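3.2 Materials

The items used in the folding task were textiles of the kind that a family with a small child has at home. We selected them in two steps. First, we asked the households in Flornholm to name the pieces that they find most difficult to fold and put away. Towels and bed sheets were mentioned often, but the complaints were mostly about their size. Small baby items were mentioned for a different reason: they have several layers, and each layer behaves in its own way. Second, we collected such pieces and kept 24 of them for the study.

The pieces were divided into 3 groups. The first group contains flat cloths with a single layer, for example muslin squares. The second group contains pieces with padding or quilting and a sewn edge. The third group contains pieces that are quilted and also carry a strap, a ring, a snap or a similar part. We expected the third group to be the slowest. A strap can lie on top of the fabric or under it, and a person who wants to fold the piece must first decide where the strap should go. Figure 4 shows a quilted piece with a ribbed yellow strap and a metal ring, folded and bunched on the table.
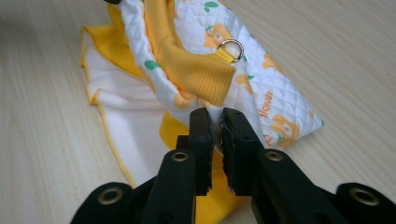

Figure 4. Quilted baby textile with printed fabric, yellow piping and a ribbed-knit strap with a metal ring.

3.3 Starting states

Each piece was presented in 2 starting states. In the flat state, the piece was spread on the table with the printed side up and the strap, if there was one, laid straight. In the bunched state, the piece was picked up at the middle, held above the table and released. The result was not corrected by hand, even when a large part of the printed side was hidden.

We considered to use fixed bunched shapes that could be repeated for every trial. However, in a pilot with the Masanja set of kitchen cloths, the fixed shapes were learned very quickly, and the folding times became too short to compare. For this reason the dropped state was kept, although it gives more variation between the trials.

3.4 Coding of the folding steps

In total 640 trials were coded. A step begins when the fabric is first moved and ends when it is released. We used five codes: spread, turn, align, fold and press. The code "align" was used for bringing two edges together and also for moving a strap into its place, which is a change from the scheme in our earlier work on the Prunell laundry tasks. Trials in which the piece fell to the floor were kept in the data, but the time for picking it up was removed.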